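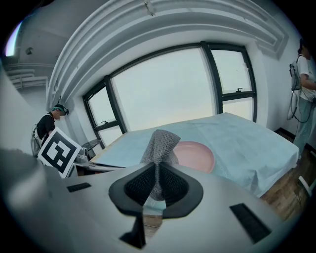

We came to Vustdale for the open day of the Uibo house on Saturday, March 3, 2018, and I want to write down what I saw before I forget the half of it. The house was a school for home economics for many years, and now the town of Jurkham rents it out for courses and small parties. I live 235 kilometers away, so it was a long drive for me, but I had wanted to see this building since January, when I read that it would be open again. I started on the upper floor, in the dining room. It has a large window with thick black frames, and the sky behind it was pale and hazy all morning. Against this window the table looked very soft, with a light blue cloth that hangs down in folds over the front, and a round pink plate with a raised rim on it. The ceiling has a deep white molding in several steps, and I stood with my head back for a long time.

The guide told us the room was closed for two winters. The heating pipes had to be changed and the plaster repaired. The work on the plaster alone took 242 hours, and she had the paper with the bill in her folder. She said the black window frames were a big discussion in the town, as many people wanted them white as before. I like them black. My sister, who came with me, does not.

After this we went down to the kitchen, where the Gena pottery had a stand. They make dishes for everyday use and they sell them with small mistakes for a lower price on open days. I bought two soup bowls. The woman at the stand explained how they mix the glaze, but she spoke quickly and I did not understand all of it – something about ash and a second firing. The bowls are heavy and they stand well on the table at home.

In the hallway there is a register of the old school, with 657 names of students written by hand. You may turn the pages if you put on the cotton gloves. I found three girls with the same family name as my grandmother, but I could not find out if they are relatives. The guide took my address and promised to look.

Coffee and cake were served in the garden room from eleven. The line was long and the poppy seed cake was gone before I came to the front, so I had the apple one. It was good, but a little dry.

If you want to go, the parking place is behind the church and it is free. The stairs to the upper floor are steep and there is no elevator. The next open day is in the fall.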